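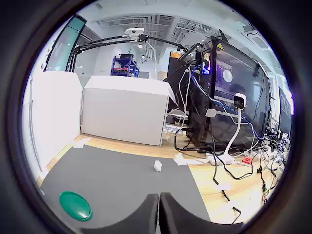

Flukon Check-In 5: Review for Church Nursery and Children's Wing Use

Reviewed by Bimla Rawat

Flukon Check-In is a child check-in package for churches. It consists of a tablet app, a label printer and a web console. Jultance sells it as a bundle or as software only. I ran the bundle at Golldale Community Church through the spring term, with two stations in the lobby and one at the nursery door. We have 160 children on the roll and 260 adults authorized to collect them.

Setup

The console imports a family list from a CSV file. Column names have to match the Jultance template exactly, and a mismatch produces an error with no line number. Phone numbers with dashes were rejected; digits only were accepted. Pairing the printers over Wi-Fi failed on our guest network, which blocks device-to-device traffic, and worked on the office network. The printed guide does not mention this.

Labels

Each child gets a name label with a four-character code. The parent gets a matching stub. Codes change every service. Allergy notes print in a black bar along the bottom of the child label and are readable at arm's length. Long last names get clipped after the second line. Adhesive held on cotton and denim and peeled off fleece. A roll of labels lasted us 6 services with all three stations running.

Pickup

The volunteer at the door types or scans the code, and the tablet shows the names and photos of authorized adults. A blocked adult appears with a red border and the room lead gets a text. In our tests the text arrived within 5 seconds on the office network. Over cellular it was slower and less consistent. There is no audible alert on the tablet itself, and I would like one that can be switched on per room.

A lost stub is handled by a room lead entering a PIN. The override is logged with the time and the PIN holder's name. Anyone with the lead role can override in any room, which is too broad for our policy. Roles cannot be limited by room in this version.

Offline behavior

With the router unplugged, stations kept printing and stored check-ins locally. Codes issued at one station could not be verified at another until the connection came back. Churches with a single door will not notice. We kept a paper roster at the nursery door and still do.

Reports

Attendance by room, overrides and blocked pickups all export to CSV. Background check dates for workers can be stored, with a reminder before they expire, but the system will schedule a worker whose date has passed. Yadav, the package we used before, refuses to do that.

Hardware

The tablet stand is steel with a keyed lock. The cable channel is too narrow for the supplied power plug, so the cable has to be threaded from the other end. The printer is quiet and jams rarely. Clearing a jam means removing the roll.

Verdict

Good label and pickup functions, weak role controls. Suitable for a church with one or two entrances and a short list of room leads. Larger buildings should ask Jultance about per-room roles before buying. We have renewed the software and left the third printer off the contract.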